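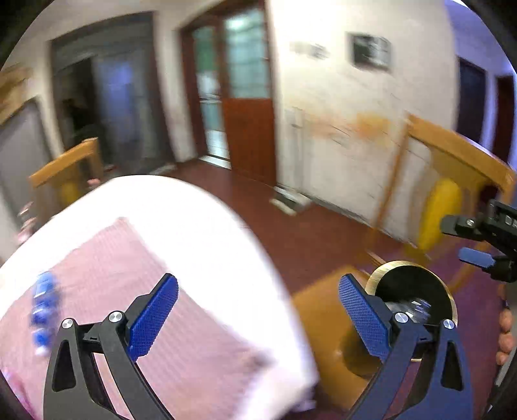 About Hiser

Hiser is a small shop that fixes grippers. Hand-held ones, and the ones that go on the end of an arm. Fingers, linkages, pads, the screws that hold them together. We started as a repair bench and we are still mostly a repair bench, with a training room bolted on.

If you got here from the notice about the pads, scroll down, it's under "The November fault".

Who we are

Sabine Oltmanns started the company and still does the quotes. Femi Mohammed runs the bench. Birgit Haberkorn handles testing and writes the fault reports, which is why they are readable. Gerd Wegener – shipping, spare parts, phone before noon. Friederike Ostermann teaches the one-day course and is the person to ask about dates.

What we do

Repairs on finger linkages, any make if we can get the parts. Pad replacement. Checks on used units before you buy them. The course, up to six people. We don't do control software and we don't do welding cells, sorry, please stop asking Gerd.

The November fault

Customers ask about it so it goes on the about page.

In November we had a batch of finger pads come unglued in use. We had switched adhesive in the summer. The bond passed our pull test fine, straight off the finger, good numbers. What we did not test was sideways load, the kind you get when someone picks up a thing by one corner and twists. Pads crept toward the tip a little at a time and then let go. Mostly the part just dropped. In one case, at Petersen, a bare finger tip closed on an operator's thumb. Bruised nail, no break, back at work the same afternoon. Still our fault.

We had shipped 1125 pads from that batch. 94 came back with visible creep, 23 of those had come off all the way. Petersen stopped using theirs the day it happened and called us, and Femi drove over to look. Kodier found theirs on a routine check and had no drops at all.

We were slow. First complaint came in by email and sat in the wrong inbox for 21 days. It was filed as a parts order becuase the subject line said "pads". That part bothers Sabine more than the glue does.

What changed

Old adhesive is back. Costs more, cures slower, fine.
Every batch gets a sideways pull now as well as a straight one. Birgit signs it or it doesn't ship.
Anything with the words dropped, slipped, pinched or loose in it goes to Femi's phone, whatever the subject line says.
Replacement pads are free for everyone who bought from the batch. No need to send the old ones back, though we like to see them.
Linkage screws get checked at the same visit. We found a few backed out on units that came in for pads only, seperate problem, not related to the glue.

If you have a hand-held unit

Push each pad sideways with your thumb, power off, fingers open. It should not move. If it moves at all, or you see a line of glue next to the pad edge, put the tool down and call. Don't superglue it. We have had several superglued ones and they fail worse, the pad goes stiff and cracks.

Keep your other hand out from between the fingers even when it looks like nothing is going to happen. Friederike says this a lot on the course.

The course

One day, bench work mostly. Taking a linkage apart, putting it back in the right order, changing pads, spotting wear. Since the winter there's an extra hour on faults and how to report them – we use our own reports, the November one included. Videro sent two of their people to the first round and asked for the handouts after, so those are now free on request.

Contact

Phone is best. Mornings Gerd, afternoons whoever is closest. For a pad or pinch problem say so first thing and you'll be put through to Femi.

Page updated Thu 13 February. Course dates to follow.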